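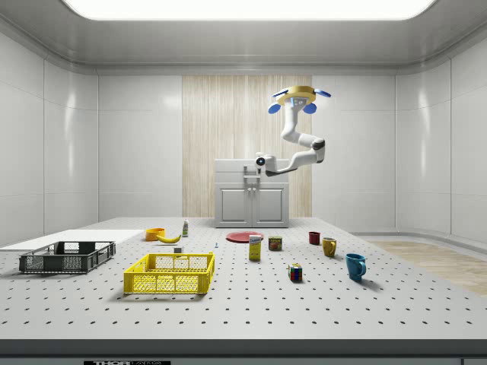 Guides > Kitchen and laundry > Water filters: your questions

Search Guides Letters Contact

Water filters: your questions

Most of these came in after the September column on under-sink filters. I have shortened a few and removed the ones that were really ads. Last checked 5/3/21.

Do I need a water filter at all?

If you are on town water in Wurton, probably not. The water is treated before it gets to you and the supplier tests it. You may not like the taste, and that's a fair reason to buy a filter. It's a different reason from the one on the box, which usually involves a glass of something grey next to a glass of something clear.

Tank and bore water are another matter. Get it tested first, then buy whatever deals with what the test found. Buying the filter first is guessing.

A salesman tested my water at the door and it turned brown. Should I worry?

I'd worry about the salesman. The usual trick is to put two metal rods and a current through your tap water. The rods corrode and the muck you see is mostly rod. It works on any water with ordinary minerals in it, including perfectly good spring water, and it doesn't work on distilled water, so the filtered sample looks lovely. Ask him to add a pinch of salt to his clean glass and run it again.

What does "removes up to 99 per cent" mean?

Very little until you know of what. Chlorine is easy to take out and a cheap carbon cartridge will do it. Lead is harder, fluoride harder still, and nitrate goes straight through plain carbon. "Up to" also covers every number below it. Look for a named standard, a certificate number and a list of the substances tested. If the brochure says "tested to" a standard, ask who did the testing and whether it passed.

Is the Rerari jug any good?

It's a jug with carbon in it. Leire Esteban lent me hers for a month and the chlorine taste went, as it should. The cartridge is sold as good for 200 litres. What I can't get anyone to tell me is what it does at litre 201, or how the little light on the lid knows. As far as I can see the light is a timer, so it will come on at the same date whether you've filled the jug every day or gone to the coast for three weeks.

I also tried leaving a bowl of tap water in the fridge overnight, loosely covered. A good part of the chlorine taste went from that too. It may not work where you live, as some suppliers use chloramine, and that hangs around.

And the Reria under-sink unit?

The list price was $400 when I asked, before fitting. Two cartridges, one for sediment and one carbon block. The carbon block is decent. The sediment one seemed pointless on my supply: when I cut it open it was the colour of weak tea at one end and white everywhere else.

My main complaint is the replacement cartridges, which have their own fitting so you can't use the standard ten-inch kind. Work out five years of those before you sign anything.

Will it take up all the space under the sink?

More than the drawing suggests. You need clearance below the housing to drop the bowl off, and drawings leave that out. Measure with the bin and the cleaning bottles still in there, and check where the trap sits. Toshio Oshima wrote to say he had to take a shelf out and now keeps his dishwashing tablets in the hall cupboard.

Can I fit one myself?

Depends where you live and whether you rent. Plumbing rules differ, and in plenty of places anything joined to the mains is licensed work. A jug or a tap-mounted filter is fine. If you do have one plumbed in, ask about a pressure limiting valve and a leak stop. Filter housings are plastic and they sit under full pressure all day. Your insurer may have views as well.

Do alkaline filters do anything for my health?

They raise the pH of the water a bit. Your stomach is full of acid and will sort that out in no time. Emese Illés sent me a leaflet with 31 claimed benefits on it, from better sleep to shinier hair, and not one reference. I wrote to the distributor, Hirose, asking for a single study. I was sent the leaflet again.

How often should I really change the cartridge?

By litres where you can, and at least as often as the maker says. I'm suspicious of most replacement schedules, but this is one place where stretching it is a poor saving. Old carbon stops working and stays damp, and bacteria like that. If you've been away, run the tap for a few minutes before drinking.

Isn't bottled water safer?

I've seen no good reason to think so for anyone on decent town water. Some of it is town water, filtered. Read the small print on the label for the source.

Kazuhiro Tsuji asks: what do you use at home?

The tap. I have a carbon jug at the back of the cupboard for when they flush the mains and the chlorine goes up for a few days.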